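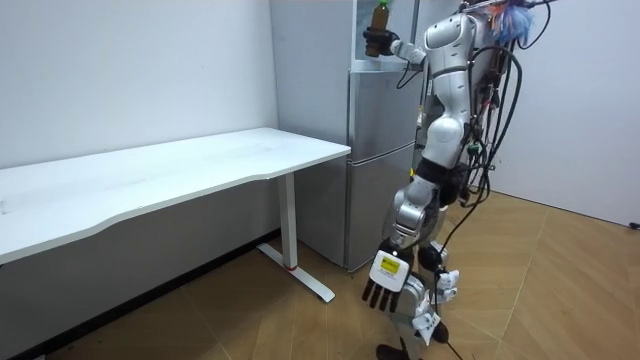 Wooden parquet in the back corner of the room.

Floor Notes: Seasonal Gaps in Block Parquet
Radoslava Murín
Aug 3, 2026

The Clodon building went up in 1871, and the parquet on its second floor has been relaid twice. The current blocks are oak, glued to a plywood subfloor and finished with Arnau hard oil. Several readers asked why the joints open in winter and whether they should be filled. The short reply is that they should be left alone until the floor has been through a full year of readings.

Wood takes up moisture from the air and gives it back. Across the grain, oak swells and shrinks enough to see. Along the grain it hardly moves. In a block floor the grain direction changes every few inches, so the movement is spread over many short joints and no single gap gets very wide. A plank floor of the same area shows fewer gaps, and larger ones. If one joint in a block floor opens much more than its neighbors, the usual cause is adhesive that has glued several blocks together into a panel. The panel then moves as one piece and all of its shrinkage shows up along one edge.

We log relative humidity in the large room, which has 650 square feet of floor. The lowest reading last winter was 30 percent, taken near the radiator wall. Readings near the windows were higher. The sensor should sit low and away from direct sun, with free air on all sides. One placed on a radiator shelf will report the radiator.
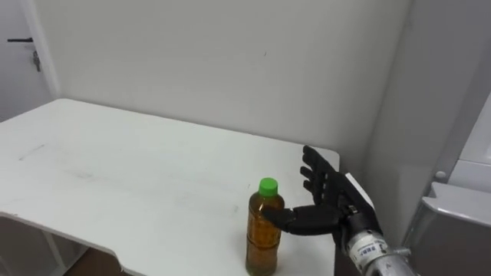

Can an oiled parquet floor be wet mopped?

Use a mop that has been wrung out until it no longer drips, and work along the joints in small areas. Standing water gets into the open edges of the blocks and raises the grain. A spill should be wiped up right away with a dry cloth, then the spot should be left uncovered until it has dried out.

Filling is a separate matter. A joint filled in winter has nowhere to go when the blocks swell again. The filler is either crushed out above the surface or the pressure is passed along to the next block, and in the worst case the field lifts. Flexible fillers put up with some of this, but they pick up dirt and look darker than the wood by the second year. Kováčik, who did the May repairs, fills only the gaps that stay open in the humid months. Those gaps come from lost wood or an old cutting error and have little to do with the season. Everything else was vacuumed with a soft brush and left as it was.

Before any filling is done, check for loose blocks. Tap each one with a plastic mallet and listen. A hollow sound means the bond has failed over at least part of the block. Mark it with low-tack tape and lift it if the neighbors allow. Old adhesive has to be scraped from both faces, the tongue and groove cleaned out, and new adhesive put down with a fine notched spreader. Weight the block overnight. The Kakasik spreader works well for this – the notches are shallow enough that little adhesive rises into the joints.

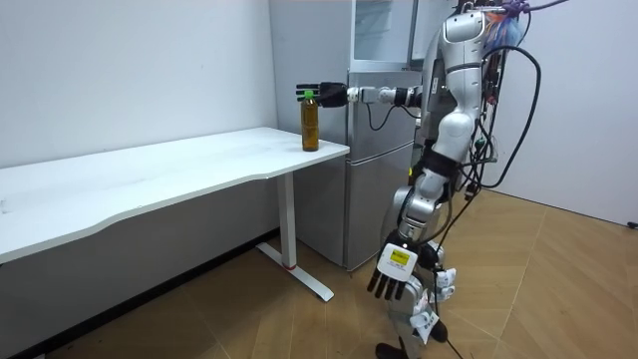
Local dips are the other common complaint, and they usually show first through the furniture. A table that rocks on an oiled floor will also wear the finish under the leg that moves. The first check needs no tools. A tall, light object such as a plastic bottle standing on a white table, the same arrangement as in the picture, makes a rocking leg easy to spot when the tabletop is pressed at one corner, as the bottle sways before the hand feels anything. Turn the table a quarter and repeat. If the same part of the floor is at fault both times, put a straightedge across it and measure the gap with feeler gauges. If the fault follows the table, adjust the table.

The quote for sanding and re-oiling the large room came in at 3000 dollars, furniture moving excluded. It has been put off until the humidity log is complete. Felt pads go under all legs in the meantime – please replace any that have picked up grit.

Recent items
Reading a Humidity Log
Spot Repairs with Arnau Hard Oil
Radiator Valves in the Clodon Building
Which Felt Pads Stay On
Window Putty: Notes from May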